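November 21, 2019

So I finally did the Nolden ridge loop, the one Dorin Vasiliu has been bugging me about since September, and my legs are still mad at me!

We started from the gravel lot by the Zukari trailhead (get there early, it only fits a handful of cars) and took the creek side first. The first hour is easy, mostly wide forest road with a few muddy bits. Then you hit the switchbacks and it's 597 meters of climbing with hardly a flat spot to catch your breath. Binta Anozie practically skipped up it. I did not – I stopped to "look at the view" way more than I needed to.
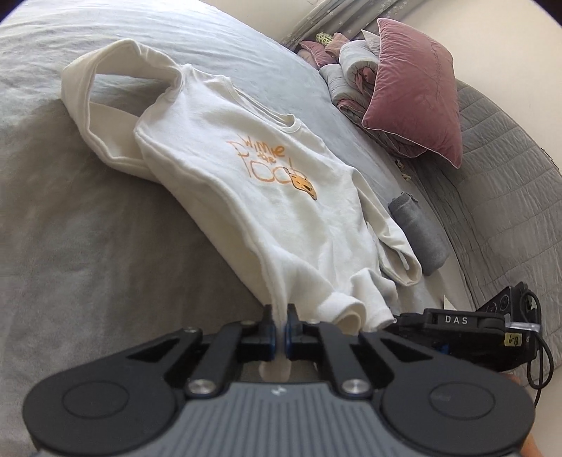
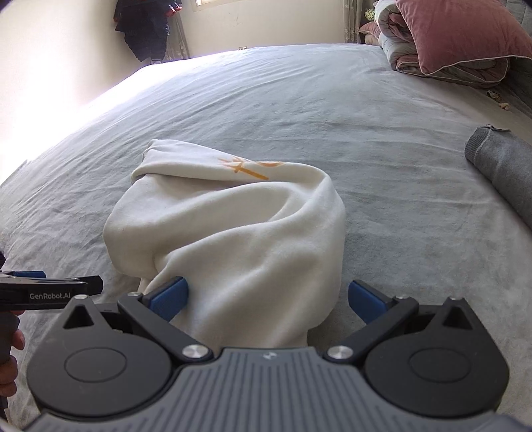
Ridge & Valley Walking Club – Weekend Hikes

The top is windy, so bring a hat and real gloves. There's a bench just past the second cairn where we had lunch, and from there you get the whole lake on one side and the old quarry on the other. Difficulty I'd say 7/10, scenery a solid 9.

Going down is where I messed up. The trail splits after the sheep gate and the left fork looks way nicer, but it drops you on the wrong side of the river and then it's a long road walk back (ask me how I know). Stay right, follow the yellow blazes, and you'll be at the lot in almost 5 hours total.

Bus 62 stops at the bottom of the access road if you're not driving. Next one is the short lake path, and Aurelia Nedelcu is bringing the soup.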